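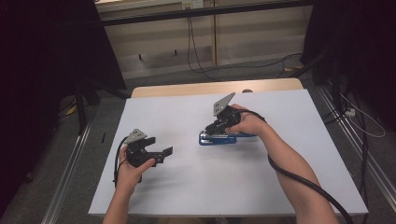

# Loading and unjamming a small desk stapler

Last edited 17 Jul 2024 by Eleri Gwynne

These steps are for the small half-size staplers in the Gokevlow supply cabinet. The big gray Malhotra on the mail counter loads from the back and has its own page.

## What you need

- The stapler
- A strip of staples in the right size (see below)
- A flat, hard surface with nothing on it
- Tweezers or a thin flathead screwdriver, for jams only

## Check the staples first

Most jams in our office come from the wrong box. The Tokeo staples in the top drawer fit the small staplers. The Niken ones are taller and belong to the Malhotra. They will go into a small stapler if you push, and then they won't come out. If the strip doesn't drop into the channel under its own weight, stop and look at the box.

## Loading

1. Set the stapler on the table with the front end pointing away from you.
2. Hold the base down with one hand. With the other, lift the upper arm by the front until it swings open.
3. Look into the channel. If there are loose staples in it, tip them out.
4. Lay the new strip in with the points facing down and slide it toward the front.
5. Close the arm and press until it clicks.
6. Test on two sheets of scrap paper.

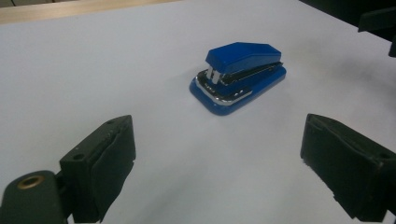 *Small blue stapler, closed. The staple channel is the dark strip under the cap.*

Don't fill the channel past the end of the spring. A half strip works fine, and you can top it up later.

## Clearing a jam

Start at the front, where the staple comes out. Open the arm all the way and turn the stapler so you can see the slot. If a bent staple is sticking out, grip it with the tweezers and pull straight down. Pulling sideways bends the slot, and after that it will jam on every second staple.

If you can't see anything, take the strip out and press the arm down a few times over scrap paper. Whatever is stuck will often drop out. If it doesn't, slide the tip of the screwdriver along the channel from back to front.

Keep your fingertips away from the slot while you do this.

## Staples that don't close flat

Check the metal plate on the base. On most small staplers it turns between two settings. One folds the legs in and the other folds them out. Push it up from underneath, give it a half turn and let it drop back.

If the legs still stand up, you have too many sheets. The limit for the small staplers is 14. Use the Malhotra for anything thicker.

Refills are item 846 on the supply list.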